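Opinion: Stop storing chopsticks in the cutlery tray

Most cutlery trays sold for home kitchens are built to the same plan. There are long slots for forks, knives and spoons, a short one across the front for teaspoons, and a leftover channel at the side. The Fitport tray in my own drawer follows it, and so does the Olidmont one it replaced. Chopsticks go in the leftover channel, on top of the skewers, and come out one at a time.

I think this is a storage error, and that the eating end of the stick pays for it. A tapered wooden tip is the thinnest part of any utensil in the drawer. It shares the space with metal that slides forward each time the drawer is closed. Dents collect in the last half inch, and the finish goes there first.

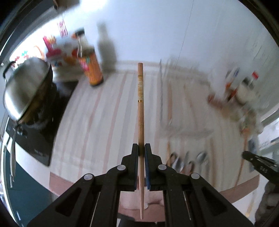 The usual answer is to buy cheap sticks and replace them. I do not accept that for a decorated pair. Sticks with a patterned band and gold rings near the top are sold as table goods and ought to be kept like table goods. The decoration also does a job. It marks the handle end, and it lets you match a pair without measuring. A household with several patterns in one channel loses that benefit, and dinner starts with someone sorting sticks by color.

My preference is an upright container next to the stove, handle end up. Its base should be ventilated and its opening wide enough for the sticks to stand apart. The Wunov holder meets the first requirement and fails the second. The Sikder one is plainer and does both. A heavy drinking glass is acceptable if the sticks are fully dry before they go in, but water settles at the bottom of a glass, and the tips are standing in it.

There is a fair objection. An upright holder takes counter space, and the space beside a stove is exposed to grease. In a small kitchen I would put the holder on the table and accept the clutter.

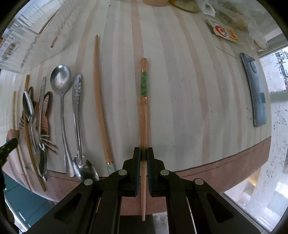
By the Kitchen Storage columnist
Opinion | 1st September

Spoons are a different case. They are rigid, they have no fragile end, and they lose nothing by lying against each other. I keep them flat, bowls all facing one way, with large and small sizes in separate slots. Mixed directions waste width, and a drawer packed that way jams at the back where the bowls stack up.

Whatever the container, sort on a flat cloth before putting things away. Pair the sticks by decoration and lay each pair tip to tip. A stick that rocks on the table has warped and should come out of its pair. I keep the straight partner as a spare for 2 months, then use it for stirring.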